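Cemik Channel Dialogue
Progress report to the Öberg Foundation, second reporting period
Submitted 20/01/2018 by Stellan Åberg, project lead

Dear friends at the foundation,

Thank you for your patience with this report, and thank you as well for the kind note that came with the last payment. It was read out at the office in Jallville over coffee and cheered everybody up in what had been a long, gray week. You asked for a little more story this time and fewer tables, and I'm happy to oblige, though I'm afraid once I get going on the channel I'm hard to stop. The financial pages are in the separate file as usual.

Where things stood

When I last wrote, the two governments on either side of the Cemik Channel had stopped talking about fishing rights altogether. The Jallville side had impounded two trawlers from Ullcombe for working inside what it calls its inner waters, and Ullcombe had answered by holding a supply boat and refusing its master permission to go ashore. Each side said it would release what it was holding once the other had gone first. You'll remember that I described this as a bad time to be running a dialogue project and also the only time when anyone needs one, and I still feel that way about it.

The supply boat went home in October, after a medical request for one of the crew gave both foreign ministries a way to be generous without seeming to give in. One of the trawlers followed. The second trawler is still tied up at the customs quay in Jallville as I write. Her crew have all been sent home, so nobody is being kept from their family over her, but the owner is paying for a boat he can't use and he tells us so by telephone quite often. We can't get her released and we've been careful never to suggest to him that we could.

The meetings

We promised you four rounds of the informal working group in this period and we managed six. I'd love to claim that as good planning. Two of the extra ones were short sessions called in a hurry when a patrol boat from the Ullcombe side followed some lobster boats most of the way home, and people on both shores were angry enough that it seemed wise to get them into the same room before they got any angrier. We used the money set aside for the spring conference to pay for the ferry and the interpreters, with your program office's agreement, and I'll come back to that further down.

Attendance has been the real pleasure of the period. We now have 27 regular members, drawn from the harbor offices, the fishing associations, the two coast guards (who come in plain clothes and a personal capacity, and are very firm on the point), and a few retired diplomats who know where all the old arguments are buried. At the start we had trouble getting the coast guard people to speak at all. By the last round they were the ones running over time, drawing patrol areas on the back of the agenda and correcting each other's pencil lines, and I had to be quite rude to get everyone down to the boat before it left.

Most of the talk goes back, sooner or later, to the 1859 agreement. I won't repeat the history in full, as your own staff heard it from me at length when they visited (sorry about that!), but the short version is that the text sets the boundary by reference to a sandbank, and the sandbank has moved. Jallville reads the treaty as fixing the line where the bank used to lie. Ullcombe reads it as following the bank wherever it goes. Both readings have good lawyers behind them and neither government can drop its own without trouble at home. What the working group has done is leave that question exactly where it is and write down, very plainly, how boats and patrols should behave in the strip of water that both sides claim.

The conduct note

This is the piece of work I'm most eager for you to see, and a copy is attached. It runs to four pages. It asks patrol vessels to call by radio before coming close, and gives the words to use in both languages. It asks fishing boats to keep their lights and identification on at night, something that had slipped badly. It says who should be telephoned when a vessel is stopped, in what order, and that a crew's families should hear the news from a person and not from the radio. It also says that crew members should be treated separately from the boat, so that whatever happens to the hull and the catch, the people on board can go home.

That last paragraph took two whole rounds. The Ullcombe members wanted it to read as a duty and the Jallville members wanted it to read as a recommendation, and in the end we settled on wording that a retired consul described as a strong hope with a telephone number attached. I think it's better than it sounds. Neither government has endorsed the note, and I don't expect them to do so in public. But both have had it since before the holidays, neither has asked us to withdraw it, and one of the harbor offices has pinned the calling order up beside its radio.

The family rooms

Your grant also covers the small rooms we keep open on each shore for the families of people at sea, and I know several of your board members have a soft spot for these. They're simple places: chairs, a kettle, a telephone that works, something for the children to play with, and one of our two liaison workers on hand to explain what a detention notice means and what usually comes next. We see far fewer people in them now that the crews are home. I had wondered whether to suggest closing one, but the liaison workers argued me out of it, and they were right to. Families come in to ask about permits, insurance letters and fines, and now and then just to sit with somebody who follows the news as closely as they do.

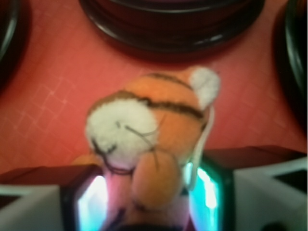
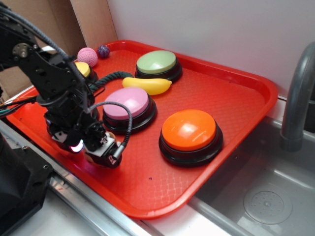 Top, a plush tiger; bottom, a red tray beside the sink.

The crossings log

One thing we hadn't planned in any detail was the log. It began as a notebook kept by a member in Ullcombe who was tired of hearing each side claim that the other was in the disputed strip day and night. The group asked whether it could be done properly, from both shores, with the same form, and we found a little money for it under the heading for research. Over the period the two harbor offices recorded 865 crossings of the strip by boats of every kind. The great majority passed without any contact with a patrol at all.

I was surprised by how much difference this made to the tone of the meetings. The Jallville members had been certain that the Ullcombe fleet came over mostly at night, and the log shows a fairly even spread. The Ullcombe members had been just as certain that they were stopped far more often than Jallville boats, and there the log does bear them out, to some discomfort across the table. The coast guard members took the sheets away to look at on their own and came back with a few corrections to the times, all of which we accepted. Small pleasure craft are certainly undercounted, and there's a gap of several days when fog closed the Ullcombe lookout and the watch simply couldn't see the water. I've marked that gap in the attached sheets. Please don't let anyone quote the total as if it were exact.

What has gone less well

The public side of the project has been weak. We said we would hold open evenings in both towns. The one in Jallville went nicely, with a good many questions and a rather heated exchange on mesh sizes that I won't pretend to have followed. The one in Ullcombe was canceled by the hall after a newspaper there called us a mouthpiece for the other side. A paper in Jallville had said the same thing of us the month before, the other way around, and the staff have pinned the two clippings up together. Still, it hurt, and two of our Ullcombe members stayed away from the next round because of it. One has come back. I write to the other from time to time and I hope he will too.

Translation has also cost more than we budgeted. The legal terms for seizing, holding and inspecting a vessel don't line up between the two languages, and a cheap translation of the first draft had the coast guards agreeing to something quite alarming. We now have every text read by a second person before it goes out.

And I should own up to being slow with the website. The meeting summaries for the last three rounds are written but not posted. They'll be up before you get my next letter.

Money, briefly

Spending is close to plan overall. Ferries, interpreters and translation are over, the conference line is nearly empty for the reason given above, and office costs are a little under, mainly because the landlord in Jallville was slow to raise the rent. I'd like to ask you formally to let us drop the spring conference and hold two more ordinary rounds in its place. The members prefer it. Several of them have told me that they can say things in a plain room with a bad heater that they couldn't say on a stage with their ministers' people in the front row.

The months ahead

Our main hope is to get the radio wording tried out at sea, with one patrol vessel from each side and a couple of willing fishing boats. Both coast guards have said informally that a communications exercise would need no permission from above, provided it's called that. We'd also like to keep the log going through the herring season, when the strip is at its busiest and tempers are shortest. As for the trawler at the customs quay, a hearing has been listed and then put back, and I'll write to you as soon as there is a new date.

If anyone from the foundation would like to sit in on the next round, you'd be very welcome on either shore. Bring a warm coat for the ferry, and let me know in good time, as the boarding house on the Ullcombe side only has the three rooms and the interpreters generally get there first.

With warm thanks from all of us,

Stellan Åberg

Attachments: conduct note in both languages; crossings log sheets; list of working group members (please don't circulate); financial pages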